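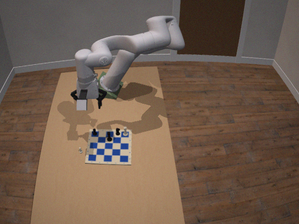
Progress on the conversion of Pletitar House since the June report has been steady, if you allow the word to cover the fortnight when the lift was the only thing in the building not moving and everything else was waiting for it. The lower floors are now mostly recognisable as flats. A plain room with a wooden plank floor is what we told Cetaseo we would provide for the second tranche of the loan, and on the whole it is what tenants tell the letting office they want. They also want cupboards. We will come to cupboards.

Position at November 2024

The block has 3721 square metres of lettable space, a figure that has been measured by three parties and agreed by two. The surveyor's version excludes the alcoves on the stair side. We have used the lender's version throughout, as the loan agreement requires, and have stopped raising the alcoves at meetings.

Partitions, wiring and first-fix plumbing are finished on the first and second floors. The third floor has its partitions but is waiting for the fire doors, which were delivered in June, sent back for being the wrong way round, and delivered again in the same direction. Schouten, as main contractor, has accepted the cost of the second return. The replacements are on order and we have asked for a drawing of each hinge.

Windows on the street side are in. Windows on the yard side are in, apart from the stairwell, where the opening has proved to be a different size at the top from at the bottom. The building is old enough to be forgiven for this. The window supplier is less forgiving and has quoted for a special. 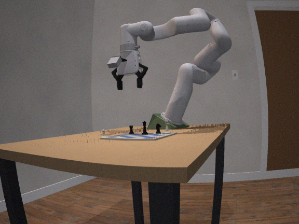 Geert Meijer wrote after the last report to ask why the letting programme still assumed the whole block would open at once, when two floors would plainly be ready well before the third. He added that an empty finished flat earns exactly what an empty unfinished one does, and costs more to heat.

We have no good answer to that and have changed the programme. The first and second floors will now be offered as soon as building control signs off the main stair, and the third will follow. The change needs Cetaseo's consent under the loan agreement, because the rent cover test was written for a single opening. A revised test is attached to the copy sent to your office. It is shorter than the old one and passes by less, but it does pass.

Rents and enquiries

The letting office in Stestbridge has taken over 400 enquiries. This sounds better than it is. A good share were about parking, which we do not have, and a smaller but persistent group wished to know whether the old bank counter on the ground floor was for sale. It is not. It is listed, and will become the post room, where it will be the grandest thing anyone has ever leaned on to collect a parcel.

Of the serious enquiries, most are for one-bedroom flats. We had planned for more two-bedroom demand than we are seeing. Nothing can be done about the layouts now without moving soil pipes, and we do not propose to move soil pipes. The two-bedroom rents have been reduced slightly in the forecast. 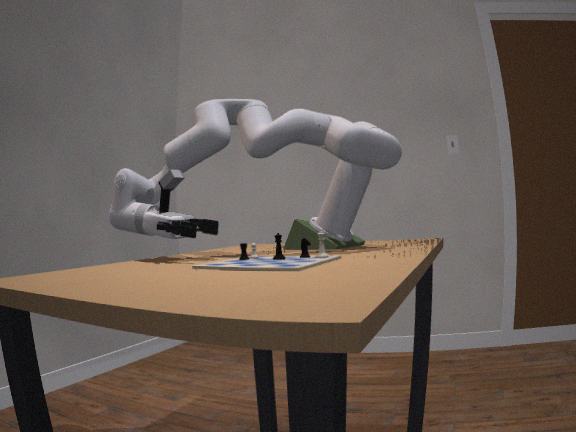 Wooden-topped table with a small chessboard.

Cupboards

The June report said that storage had been "resolved in principle". In practice each flat had a cupboard into which the hot water cylinder fitted and nothing else did, including, in one case, its own door. Schouten has redrawn the hall in the one-bedroom flats to give a usable coat cupboard next to the entrance. It costs a strip of the living room that only the architect will miss, and he has already told us so in writing.

The ground-floor store has been kept for bicycles after some debate about bins. The bins go in the yard, under a roof, which planning has approved on condition that we paint it a green it has yet to specify. 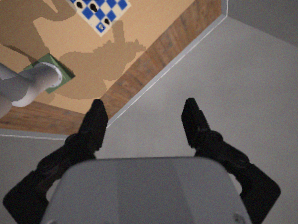

We have sent in a range of greens and are waiting to hear. The roof frame can go up in primer in the meantime, so the yard paving need not be held back.

Money

Spending is within the approved budget, with most of the contingency left. The stairwell window and the cupboard changes will both come out of it. The lift repair was covered by the maker, after correspondence.

Requests to Cetaseo

We ask for consent to the phased opening and the revised rent cover test, and for release of the second tranche against the first and second floors. We would also be glad to know whether the quarterly form can be filled in for a building with a mezzanine, as the present version will not accept one and keeps changing it to a basement.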